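Home Projects Reports Archive Contact

Crumbs, Watts and Waiting: Cooking Small in Shared Student Housing
Project report, Household Studies, spring term

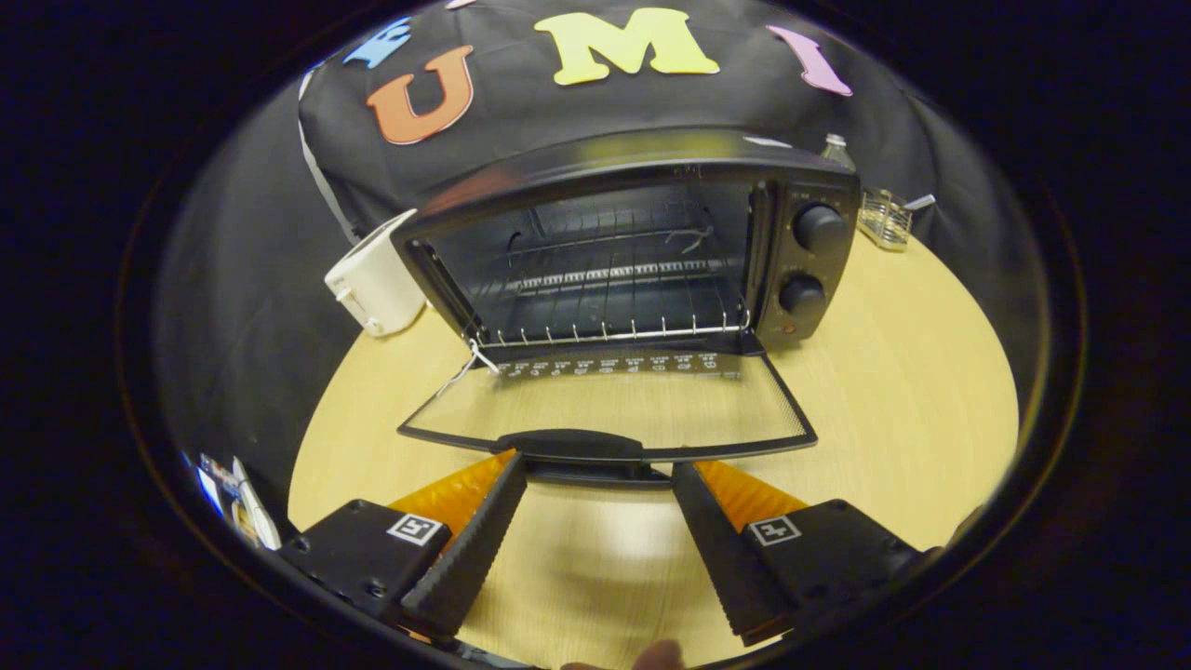

Stunow wrote back within the hour to say that the title was misleading, that waiting was the whole subject, and that anyone who had lived on the third floor of Lorkholm would gladly trade the crumbs and the watts for a free outlet at 6 p.m. Stunow was right, as far as our notes go. We kept the title because it was already on the cover sheet.

1. Why we did this

Lorkholm House has one full kitchen per floor and a rule that small appliances may be used in the common rooms. The rule was written to take pressure off the kitchens. What it did was move the pressure down the hall. We wanted to know how people who share a kitchen decide what to cook, when to cook it, and at what point they give up and eat cereal.

2. What we did

We asked residents of Lorkholm and of Priketberg, the newer building across the parking lot, to keep a food diary for 7 days. We got 30 diaries back. Several were thorough. One was a list of sandwiches with times next to them, and one had been used as a coaster. Both were counted.

We also read the house rules for each building, which took longer than planned. The Priketberg rules have an appendix on rice.

3. What we found

Most people didn't plan meals around hunger. They planned them around each other. The diaries are full of entries like "went down, came back up, went down again." Dinner in Lorkholm crept later all through the week, and by the last night the kitchen was busiest at a time when the quiet hours had already started.

Size mattered more than we expected. A countertop oven holds enough for one person, or two people who like each other. Large pans have to be left out of the plan entirely, and so do most recipes, which are written for a family of four with a free afternoon. Residents learned to cut things down. The usual result was half a can of tomatoes in the refrigerator with foil over it, and we could probably write a second report on those.

Cleaning was the sore point. Everyone who answered our question about it said they wiped up after themselves. The state of the crumb trays suggests a visitor.

Power was the other one. The common room in Lorkholm trips its breaker when the load goes much over 2000 watts, so toast and tea can't happen together. Residents have worked out a system of shouting. Priketberg has newer wiring and a sign-up sheet, and its diaries are noticeably duller — people ate at 6:30 and wrote that they had.

4. Problems with the project

Keeping a diary changes what people eat. Vegetables show up strongly on the first two days and then fade. We also forgot to ask about breakfast, which we noticed while eating it.

The Woo Fund paid for the printing and for snacks at the diary handout. The snacks may have affected the response rate. They certainly affected the turnout.

5. Suggestions

Put a second circuit in the Lorkholm common room. Until then, tape the wattage of each appliance to the wall above it, in numbers large enough to read from the door.

Move the quiet hours back by 30 minutes on the third floor, or accept that they start with somebody frying an onion.

Keep the Priketberg sign-up sheet but drop the 5 minute gap between slots. It was meant for cleaning, and the diaries show it is spent standing behind the next person.

Diary pages are in the binder outside the department office. Please put the coaster one back in its sleeve.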